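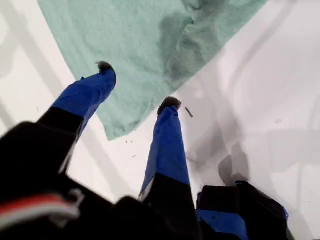 The two-arm folding cell at Porkthorpe came with a one-page care sheet, and I've been keeping it going long enough to have opinions about that page. It says "inspect fingertips as needed." Look at those tips, dark and fuzzy at the ends, and the blue tape wrinkling down the fingers. When is needed? The sheet doesn't say.

Darragh Gilmartin
September 11, 2022
2 min read

Tape first. Wamar sold us on the idea that wrapped fingers are "consumable and maintenance free." Pick one. Tape creases, the crease gets a lip, and the lip can catch a hem. I run a thumbnail down each finger before a shift, and if it snags I rewrap.

Old tape comes off completely. Do not wrap over it. Robles used to, and the fingers got fat enough that the closed position was off. We chased that in software for 2 days before anyone got out a pair of calipers.

Tips get picked clean with tweezers, power off. I was told to use compressed air. All that does is move the fuzz to a servo.

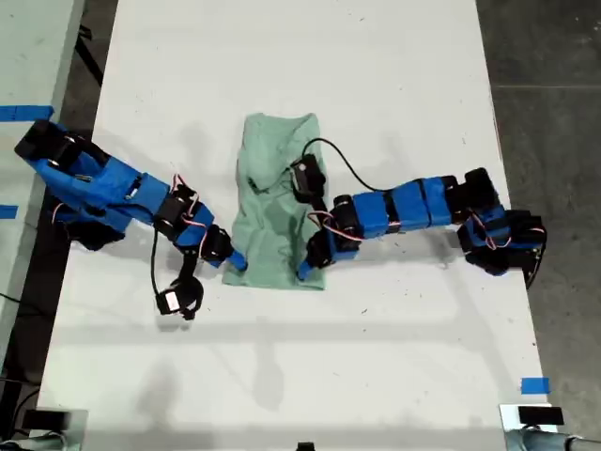 Next, cables. Every guide I've read says to tie them down neatly. I did that in January and had a wrist connector pull out inside a week, so now I leave slack and check it by hand: arm limp, each joint through its full travel, watch the wires at the elbow. If a loop goes tight, it gets longer. Ugly is fine with me.

Screws in the printed brackets. The Pumau rep says to retorque every 1000 cycles. I asked where the number came from and he said it was a good round number. Well, yes.

What I do: mark the screw heads with a paint pen when I tighten them, look at the marks when I wipe the table. If a mark has moved, I tighten that screw and write it in the book. The book is less round than 1000 but I trust it more.
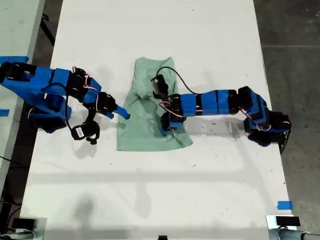 Right gripper down on the fabric, left finger just short of it.

People ask about calibration and I think most of it is superstition. Homing both arms takes a minute and fixes most of what gets called drift. If one arm still lands short after that, I look for a slipped horn on the servo before I touch any offsets.

Error 904 is the one exception. Ours throws it when a servo stops answering on the bus. The manual says replace the servo. I have replaced exactly one. The rest were plugs – push them in until they click, power up again, see if it comes back.

Wipe the table too. Specks and scuffs build up faster than you'd think on white, and I don't buy the claim that the vision side "learns to ignore them." Maybe. A damp rag is cheaper than finding out.
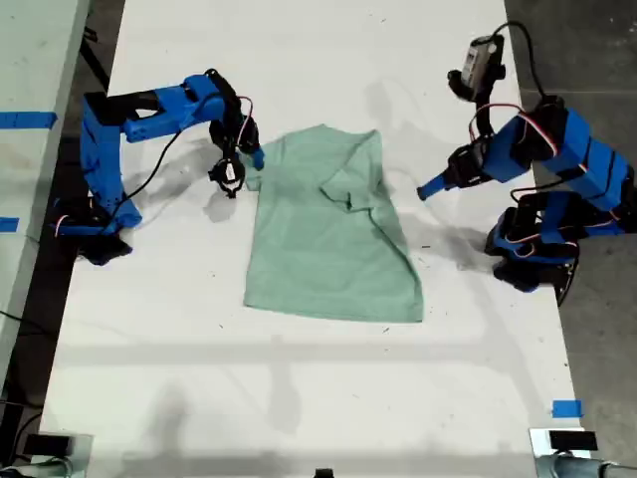
T-shirt flat on the table, upper right folded over.

Camera bracket on the wrist – check it for play last, after you've had your hands all over everything else, because you will have bumped it. I did it in the wrong order for 6 weeks.

Would I buy the maintenance plan? I read it. It's the one-page sheet with a phone number on it.

Recent from Darragh Gilmartin
Paint pens, ranked by how long the mark lasts
Wamar spare parts: what to print yourself
Reading a Pumau quote line by line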